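Director's cuts and the long goodbye

22/10/2024

So the extended version of Ladalby is out, and I have now sat through it, all of it, with one break to refill the popcorn and one to argue with the dog. I liked the original well enough when it came out. I saw it twice in the theater, which I don't do much anymore. I mention that so you don't think I went in sharpening a knife.

The pitch for these things is always the same. The studio made them trim it, the real movie was locked in a vault, and now at last we get to see what was intended. I've been hearing that pitch since I was buying two-disc sets with cardboard sleeves, and I can count on one hand the times it held up. Usually you get a scene where somebody we already know is sad looks out of a window and is sad.

Ladalby has a lot of windows in it now.

The biggest addition is a subplot on the moon colony at Skonduma. In the theatrical version, Skonduma is a name. Characters bring it up, they go quiet, and we move on. I thought that was one of the best things in the script. I spent the drive home the first time wondering what had gone on there. Well, now I know. It was a dispute about water rights, and it takes most of the second act to play out. The sets look nice. There's a council chamber with a very good echo. I would still trade every minute of it to go back to not knowing.

Fans are telling me on the boards that the colony material "fixes" the pilot's change of heart near the end. Does it? She changed her mind in the original after hearing the distress call a second time, and I bought it, because the actress sold it with her face. In the new cut she has a speech first. Then she hears the distress call. Then she has the face. We've been told what the face means before we get the face, so it doesn't do anything.

The Fu sequence is the part I'll defend. Fu is the ship's navigator, a voice and a blinking panel, and in theaters it got maybe the shortest exit of any character I've ever cared about. The longer goodbye is good. It's patient and a little odd, and there's a pause in it that no test audience would have sat still for. If they had released only that as a bonus scene I'd be writing a much happier post, and a shorter one.

I'm also not sold on the new color grade. Everybody is calling it "restored." Restored to what? It was shot a few years ago. The night scenes are bluer and the desert is more orange, and that's the whole difference as far as I can see on my TV. I put both versions on and flipped back and forth until my wife asked me to quit.

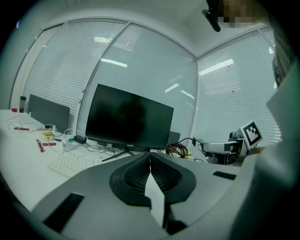 Gray housing, black fingertip pads.

Then there's the price. The extended cut comes in the Adico collector's box, and if you want it without the box you wait until January. The box has a booklet, a set of cards and a commentary that I've gotten through half of. The commentary is mainly people being kind to each other. I was hoping someone would ask why the water rights story was cut in the first place, and so far it's treated as a crime with no suspects. Maybe somebody in the editing room just watched it and thought it was slow.

I know how this sounds. A movie I like got longer and I'm complaining that there's more of it. But the shorter one is harder to find now. The streaming page swapped it out last week with no note, and the old listing goes to the new cut. If you own the plain disc, hang on to it. If you've never seen Ladalby at all, borrow that disc from someone and start there, then look up the Fu scene after.

Comments are open. Yes, I've read the director's letter in the booklet. No, it didn't change my mind.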